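4.2 Where the crumbs go

Respondents in Idesville were asked to keep a table diary for the month of April, noting every use to which the main table of the household was put. We had expected meals. Of the 208 households that returned a diary, 85 reported eating at the table less often than they sorted mail on it, and one reported eating there only when the mail had been moved to the stove. The dining table, long treated in the literature as the seat of family life, appears in our material mostly as a shelf with good legs.

Finish mattered more than size. Owners of dark, glossy tables wiped them daily and complained about it. Owners of pale wood wiped when company was due, and several described the color as "forgiving," a word they did not use for anyone they lived with. Figure 3 shows a light-colored top with the fine grain that this second group tended to favor.

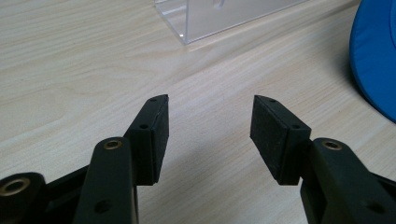 Figure 3. Light wood tabletop with fine, pale grain.

Gunvor Midtbø objected, on reading a draft of this section, that we had the matter backward: people who dislike wiping buy pale tables, and the table should not be blamed for the character of its owner. She added that her own was dark, that she wiped it twice a day, and that she had been like this long before she owned furniture.

We take the point. The diaries cannot settle it, as only the 279 follow-up forms asked when the table was bought, and a good many respondents answered "before the kids" or "it was my mother's." Inherited tables should in principle help, the heir having had no say in the color. In practice the heirs wiped the way their mothers had, or made a show of not doing so, and both habits look alike in a monthly total.

The Skotum survey (Toledo and Barrios) avoided the difficulty by asking its 4000 respondents how often they thought a table ought to be wiped. The answers were high-minded and of little use to us, though we return to them in Section 5, where guilt is treated separately.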